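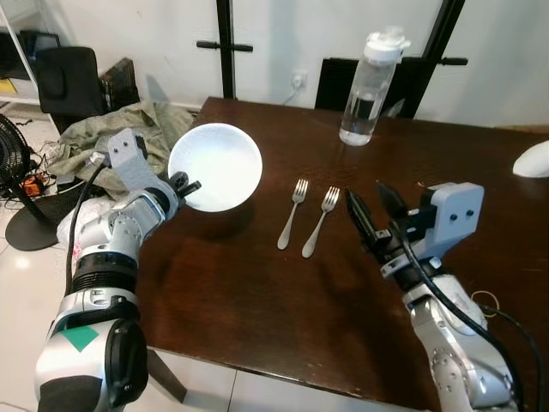

What does it mean to teach a robot by demonstration?

It means a person shows the robot how a job is done, either by moving its arms by hand or by driving them through some kind of remote control, and the robot's motions (and usually what its cameras saw) are saved so that a program can learn from them.

Teaching by demonstration

Last updated April 20, 2018, for the Kivby home robotics encyclopedia

Teaching by demonstration goes by a lot of names. You'll run into programming by demonstration, learning from demonstration, imitation learning and, in older factory manuals, plain old "teach-in." They don't all mean the same thing, and I'll try to keep them apart, but people who do this for a living mix them up all day long and so do I. I've been writing the Kivby entries on arms and grippers for a while now, and this is the one I get the most mail about, so I've let it grow quite a bit since March.

The basic idea is older than most people guess. Paint-spraying arms were being led through their strokes by skilled painters decades ago, with the joint positions stored and played back. If the car body was in the right spot, you got the painter's stroke again. If it wasn't, you got the painter's stroke in the air next to the car. That kind of straight playback is still useful and still sold, and I don't want to sound snooty about it! A lot of welding and gluing gets done that way. Learning comes in when you want the arm to cope with a bowl that sits a little to the left of where it sat last time.

Showing by hand

Showing by hand is usually called kinesthetic teaching. You put the arm in a mode where the motors only hold up its own weight (gravity compensation, in the menus), take hold of it near the wrist and walk it through the job. It feels a bit like steering a shopping cart with one sticky wheel, and it's the easiest way in for a beginner. My first lesson was at the Cemville workshop with Martim Sampaio, who had me pick up the same sponge until I stopped fighting the elbow. By lunch I could do it without looking at my hands.

What I like about it is that you feel the arm's limits right away. When a joint comes to the end of its travel you bump into it, and you won't ask for a motion the arm can't make. Contact comes through too, so pushing a lid down or sliding a plate feels like something.

The trouble starts with the second arm. One person can't comfortably lead two arms at once, at least not with any grace, and most two-handed chores around a kitchen table want both at the same time. Your own body also gets in the way. If the robot's cameras are recording, they record your sleeves and your forearms, and then the program learns from pictures that will look different when you step back and let the robot work alone. Some groups get around this by leading the arm once and then playing the motion back with the person out of view, recording on the second pass. It works nicely as long as everything gets put back exactly where it was.

Showing by remote control

The other family is teleoperation. You stay away from the arms and drive them through something else — a joystick, a 3D mouse, a pair of tracked hand controllers, or a second set of arms that you move and the robot copies. That last setup is called leader and follower, and it's my favorite by a mile. With small leader arms that have the same joints in the same order as the big ones, nearly all the explaining goes away. You move your wrist, its wrist moves. New people get it in minutes.

Hand controllers are a close second. They're cheap, you can stand up and stretch, and two of them give you two arms. The catch is that the controller only says where the gripper should be, and the software has to figure out the elbow and shoulder for itself. Every so often it picks a solution you'd never have picked, and the arm swings an elbow out sideways. Keep your coffee somewhere else.

Joysticks and 3D mice I'd leave for one-armed work. They're precise but slow, and slow demonstrations teach slow robots. A program trained on a lot of pausing will pause too, in the same places, with what looks for all the world like deep thought.

The big thing you lose with remote control is touch. Unless your setup sends forces back to your hands, you can't feel that the fingertips have met the dish. You have to see it, and that's why camera placement gets so much space in this article.

Cameras

Two kinds of view matter most. One is a high view from about where a person's head would be, looking down over the table with both arms in it. It tells you (and later the program) where everything is, and which arm has the shorter reach to it. The other comes from a small camera at the wrist, just behind the fingers. It moves with the gripper, so whatever you're about to grasp gets bigger as you get closer, and the fingers are always in the same spot in the picture. That's a wonderful thing for a learning program, which can pick up on how far the fingertips are from the rim without having to know anything about the room.
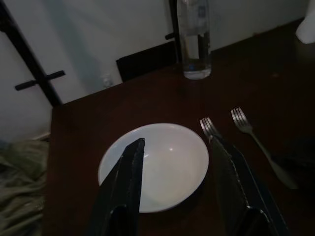

Each view covers for the other. From the head, a gripper reaching in over the table often hides the very thing it's reaching for. From the wrist you can see past the fingers, but you've got no idea what the other arm is doing. I've tried working from a wrist view alone and I kept backing into things. Benedita Louro, who ran the recording sessions at Bundbridge when I visited, lets new operators see the head view only at first and adds the wrist views once their hands have settled down, and I've copied her.

Light deserves more attention than it gets. Shiny things like forks and glazed bowls change their looks completely when a lamp moves, and a dark glossy table will hand you reflections you didn't ask for. Record at different times of day if you can. A set of demonstrations made under one lamp makes for a robot that's good under one lamp.

Picking a first task

Everybody wants to start with folding shirts. Please don't! Start with something that stays put and keeps its shape. A bowl is good. It can be taken by the rim from any side, it doesn't care which way it's turned, and if you miss by a finger's width you generally just nudge it. A fork is a surprisingly big step up, being thin and flat against the table, and the fingertips have to come down almost to the wood to get under or around the handle. Two forks lying side by side are harder again, as the gap between them can be narrower than an open finger needs. Put them farther apart for the first batch and bring them closer over time.

Decide before you begin what counts as done. Is the bowl supposed to end up upright? Do the forks go inside it or next to it? At Bundbridge the first batch for a table-clearing job was 208 demonstrations long, and a chunk of it had to be set aside when it came out that the operators had been told different things about which arm should take the forks. Write the rule on a card and tape it up where the operator can read it.

How many demonstrations

I get asked this constantly and the answer is annoyingly loose. For straight playback you need one good one. For a simple reach and grasp with the object moved around a little, 50 is a sensible first batch, and you'll learn a lot from watching what the robot does with them. For a two-arm job with several objects, plan on more than 550 if you want it to hold up when somebody other than you sets the table. In the Rugemalira project (a small one, with a pair of light arms and a single table) we stopped at 215, tested, and then recorded new ones only for the layouts where the robot got stuck. I'd do it that way again.

Variety beats volume in my experience. Move the bowl. Turn the forks. Leave a bottle of water standing at the back of the table for some of the recordings and take it away for others, so the program doesn't decide it's a landmark. Let a second person drive, too, though pair them up with someone whose style is close, or you'll get a robot that can't make up its mind between two ways of doing the same grasp.

Mistakes and fixing them

Should you keep the bad ones? Some of them, yes. A demonstration where the gripper slips off the rim and the operator calmly backs up and tries again is worth having, since it shows the robot what recovery looks like. One where the operator panics and the arm thrashes isn't. Mark them as you go, while you still remember, and save the file with a short note. I used to promise myself I'd sort them later in the evening, and I have a drive full of unsorted evenings to show for it.

A newer habit is correcting the robot while it works. You let it run on its own, keep your hands on the controls, and take over when it starts to drift. Those few seconds of takeover get added to the training set. It's tiring work and it wants a fast, clean way of switching over, so practice the switch by itself before you trust it near anything breakable.

Safety, briefly

Small arms feel like toys until one pinches you. Keep the stop button where your free hand can reach it, and set the speed limit low for the first sessions. With hand controllers, line up your own hands with the grippers before you switch on the link, or the arms will jump to catch up with you. Cables need enough slack to follow the wrist all the way around, and they should be checked at both ends of the reach before you record anything.

See also: gravity compensation; leader arms; parallel grippers; wrist cameras; two-arm coordination.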